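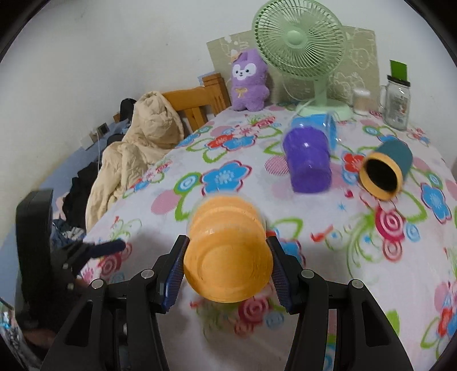 1/ Saturday at the Joltar open day: a thread

Spent the whole morning at Joltar in Ternley and my phone is full of cup pictures, so you're getting a thread. Orange cup, squeezed between two ribbed blue pads. I could have watched this for an hour (I kind of did).

2/ I went in expecting big arms behind glass. The station I liked best was a table with a flowery cloth on it and a fuzzy purple guy with a bow keeping watch from the back. You squeeze the gripper by hand, and the recordings go toward teaching an arm later on.

3/ They let visitors try it! I got 2 turns. The first one I came in way too steep and shoved the cup halfway to the fan. Second one I went slow, got it by the sides and lifted. I made a noise. A kid looked at me.

4/ Asked how many tries they need for one task. The woman running the station said they wanted 200 for cups and they'd stopped at 251 on Friday night, because people kept finding new ways to do it wrong and those are worth keeping too.

5/ Cups on their side are the mean ones, by the way. They roll, and you end up chasing the rim around the table – standing ones are a breeze.

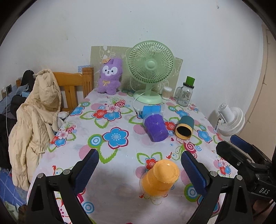
Bakari Kimaro
Writes about gadgets and workshops. Ternley local.

6/ Jaws wide open, orange cup upside down on the cloth. I like how much of this job is just deciding where to come in from. Also please notice the green cup perched on the lid of the jar back there. I want that one to be the final boss.

7/ The talk upstairs was about Fakir, their sorting software. Most of it went over my head, but one slide had 707 clips on it as tiny thumbnails and you could pick out the clumsy ones from the back row. Mine would fit right in.

8/ Panell had the room next door with a little wheeled cart that follows you down the hall. Fun, but the line was long and I went back to the cups.

9/ Next open day is in October, free again, and you can park behind the building. Wear short sleeves if you want a turn – mine kept getting in the way of the trigger. Who's coming with me?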